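Sock-hanging robot takes shape in shared workshop, but laundry day is some way off

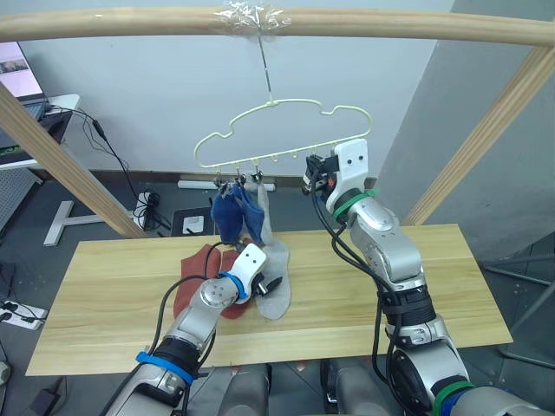
Two dark blue socks and a grey one on the clip hanger, with both of the Bodus arms close by. Photo: Zalia workshop

November 29, 2020

Members of the Zalia shared workshop say their two-armed robot, Bodus, is learning to deal with socks. Whether it will ever do so quickly enough to be of use to anyone with a full laundry basket is another matter.

The project began in July, when the group set itself the task of getting a machine to handle small items of washing on an ordinary clip hanger. The members have so far spent £1,000 of their own money on brackets, cables, replacement finger tips and a second-hand computer. That figure leaves out the arms themselves, which were bought earlier for a different job, and it leaves out the evenings.

The rig is a homely affair. A wooden rod rests on angled posts over a small table, and the hanger dangles from it on a thin wire, held on with clear tape. The group's notes list a sturdier metal rail from Liteck as "on order", a phrase that has been in them since the summer.

Progress is recorded in a log pinned up by the workshop door. It shows 121 attempts at clipping a single sock, of which 30 are marked as a success. The log does not say what happened in the others, and the rules for a success are generous: the sock has to stay up while someone walks over and writes it down. Attempts stopped by hand are left out of the total altogether, so the true rate is likely to be lower.

The members want to raise the number by recording 512 practice runs in which a person steers the arms through the whole job. The software would then be trained on those runs. It is a common enough approach, and it has given good results elsewhere with boxes and blocks. Socks are harder. They stretch, they fold over themselves, and no two of them hang in quite the same way.

A rival group at the Tahiri makers' club has been working on towels and told this site it had given up on clips after a few weeks. It now drapes everything over a bar. The Zalia members regard this as cheating, though a towel over a bar does dry.

There are also questions the workshop has yet to answer. The hanger has been in the same spot for every logged attempt, and the socks have come from a small pile of the same few pairs. No trial has been made with a child's sock, a woollen one or anything straight from the washing machine. A wet sock weighs a good deal more than a dry one, and the present clips are fairly weak.

The group says a public showing will follow once the practice runs are finished, and that plans and parts lists will be shared free of charge. It has given no date. An earlier showing was put off when one of the grippers needed repair.

The workshop is open to visitors by arrangement. Anyone wishing to donate odd socks can leave them in the box at the front desk.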